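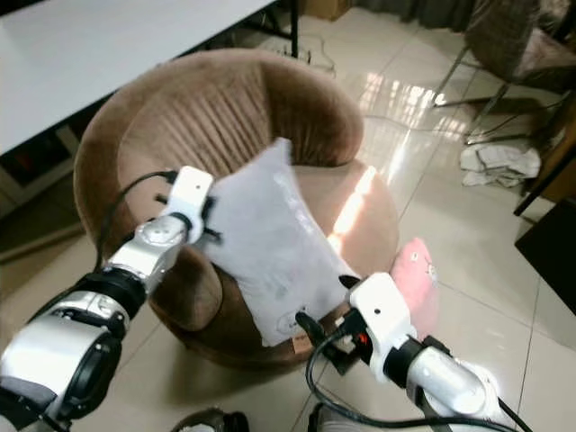 Anexo 1 – poltrona redonda, veludo castanho, almofada cinza claro

CHAMADO 1294 – Loja online / catálogo
Assunto: variação de cor troca sozinha na ficha do produto + etiqueta sai com SKU errado
Aberto em: quarta-feira, 21 de setembro de 2022
Prioridade: alta
Sistema: Sturnon (loja) ligado ao Prurix (estoque)
Responsável: Oğuzhan Ateş
Estado: resolvido, em observação

Descrição do problema (loja)

Cliente escolhe poltrona castanha, põe no carrinho, carrinho mostra castanha, e-mail de confirmação diz "verde musgo". Na etiqueta do armazém também sai verde. Já foram 2 entregas trocadas esta semana, uma delas para o quarto andar sem elevador, imaginem a conversa.

Não acontece com todos os produtos. Mesas ok. Luminárias ok. Só vi na linha Borbridge (poltronas e pufes). A linha Cosgrove, que tem as mesmas cores, não dá problema nenhum.

Já tentei: limpar cache do navegador, outro navegador, janela anônima, celular. Igual em todos.

Preciso disto com urgência, a campanha da newsletter sai na sexta e a Borbridge é a capa.

08:52 – Oğuzhan
Recebido. Vou ver. Podem mandar o número de um pedido com erro e de um sem erro? Sem isso fico a adivinhar.

09:10 – loja
Com erro: 1770. Sem erro não sei dizer, não abrimos os que ninguém reclamou.

09:14 – Oğuzhan
Ok, serve. Por favor tirem o botão de compra das poltronas Borbridge até eu responder. Só das poltronas e pufes, não da linha toda, as capas avulsas não têm variação.

09:31 – loja
Botão tirado. O chefe não gostou.

09:40 – Oğuzhan
Pedido 1770 visto. O que a loja gravou: variação certa, castanho. O que o Prurix recebeu: verde musgo. Portanto a ficha está bem e o erro é no caminho ou na chegada. O e-mail de confirmação só sai depois da resposta do Prurix, por isso também vem errado. Engana um bocado, parece problema da loja.

Retiro o que disse sobre cache, não tem nada a ver.

10:05 – Oğuzhan
Teste 1: reenviei o 1770 à mão para o ambiente de teste. Chegou verde de novo. Bom, pelo menos repete sempre.

Teste 2: pedido novo em teste, poltrona Borbridge cor areia. Chegou areia. Hm.

Teste 3: pufe castanho. Chegou verde.

Teste 4: pufe verde musgo. Chegou verde, claro.

Teste 5: poltrona Cosgrove castanha. Chegou castanha.

Ou seja: só castanho, só Borbridge.

10:22 – loja
Pode ser da foto? Trocamos as fotos da Borbridge na semana passada, fornecedor mandou novas.

10:25 – Oğuzhan
Foto não mexe em SKU. A menos que tenham importado as fotos pela planilha. Importaram pela planilha?

10:41 – loja
Sim, pela planilha. É mais rápido. A colega que fez está de folga até amanhã.

10:43 – Oğuzhan
Mandem a planilha por favor. O ficheiro original, não uma cópia salva de novo.

11:30 – loja
Em anexo (anexo 2). Desculpa a demora, estava no computador dela e ninguem sabia a senha.

11:58 – Oğuzhan
Achei, quase de certeza. Linha 192 da planilha. A coluna "codigo_externo" do castanho Borbridge tem o código do verde musgo. Alguém arrastou a célula para baixo e o valor foi copiado por cima. A loja não usa essa coluna para nada, por isso na ficha está tudo bem – o Prurix usa SÓ essa coluna. Daí a diferença.

E a Cosgrove escapou por estar noutra aba.

12:04 – loja
Então é só corrigir a célula e importar de novo?

12:06 – Oğuzhan
NÃO importem de novo. Esperem.

Se importarem a planilha inteira vai reescrever preços também, e a coluna de preço é a da semana passada, antes da atualização. Ficava tudo com o preço velho. Faço eu a correção direto no registo.

12:15 – Oğuzhan
Saio para almoço, volto 13h15. Ninguém mexe por favor.

13:20 – Oğuzhan
De volta. Passos, para ficar registado:

1. Backup da tabela de variações (feito, 13:24)
2. Código externo do castanho Borbridge corrigido à mão na poltrona e no pufe
3. Sincronização parcial, só linha Borbridge
4. Repetir testes 1 a 5

13:47 – Oğuzhan
Passo 3 deu erro. "Código externo já associado". Faz sentido, o Prurix ainda guarda a associação antiga e não deixa criar a nova por cima. Tem que desassociar primeiro do lado deles e eu não tenho permissão para isso. Abri pedido no suporte Prurix.

14:30 – loja
Novidades? A cliente do 1770 ligou outra vez. Quer a castanha até sábado ou o dinheiro de volta.

14:33 – Oğuzhan
Ainda à espera do Prurix. Para o 1770 não precisam de esperar por mim: façam a guia de troca manual no armazém, escrevam o SKU à mão e anotem no pedido. Confirmem pela caixa, não pela etiqueta. A etiqueta é justamente o que está errado.

14:50 – loja
Feito. Armazém confirma que há castanha em estoque. O sistema dizia zero.

14:52 – Oğuzhan
Pois, o estoque também está trocado. As vendas de castanho abateram no verde e não o contrário, e as entradas da última remessa foram para o código errado. Vai ser preciso contagem física das duas cores depois da correção. Não ajustem nada antes, senão ajusta-se duas vezes.

15:36 – Oğuzhan
Prurix respondeu, desassociado. Refaço o passo 3.

15:44 – Oğuzhan
Sincronização passou. Testes:

Teste 1 – castanho. OK
Teste 2 – areia. OK
Teste 3 – castanho. OK
Teste 4 – verde. OK
Teste 5 – castanho (Cosgrove). OK

Etiqueta de teste impressa no armazém, SKU certo. E-mail de confirmação certo.

15:50 – loja
Posso pôr o botão de volta?

15:51 – Oğuzhan
Pode. Mas façam a contagem hoje ainda, se der. Enquanto não houver contagem o site pode vender verde que não existe.

16:40 – loja
Contagem feita e lançada, poltronas e pufes. Bateu com as caixas. Botão de volta em tudo. Newsletter mantida para sexta.

Outra coisa, já que estamos aqui: na página da poltrona o texto alternativo da foto ainda diz "verde musgo". É do mesmo erro?

16:48 – Oğuzhan
Mesmo erro, mesma linha da planilha, outra coluna. Isso podem corrigir vocês no editor: Produto > Mídia > Texto alternativo. Escrevam "poltrona redonda em veludo castanho" e chega. Não precisa de sincronizar.

16:55 – loja
Corrigido. Obrigada!!

Causa: código externo copiado por engano na planilha de importação (linha 192), usado pelo Prurix e ignorado pelo Sturnon.

Solução: correção manual + desassociação do lado do Prurix + sincronização parcial + contagem.

Pendente:
– bloquear a coluna codigo_externo no modelo da planilha (Oğuzhan)
– separar modelo de fotos e modelo de preços, hoje é tudo o mesmo ficheiro e é um perigo (Oğuzhan, até novembro)
– rever os pedidos Borbridge castanho desde a importação e ligar aos clientes antes que eles liguem (loja)
– pedir permissão de desassociar no Prurix, para não ficar duas horas à espera da próxima vez
– senha do computador da colega, vejam isso internamente

Chamado fica em observação até segunda. Se aparecer mais alguma troca de cor respondam neste mesmo chamado, não abram outro.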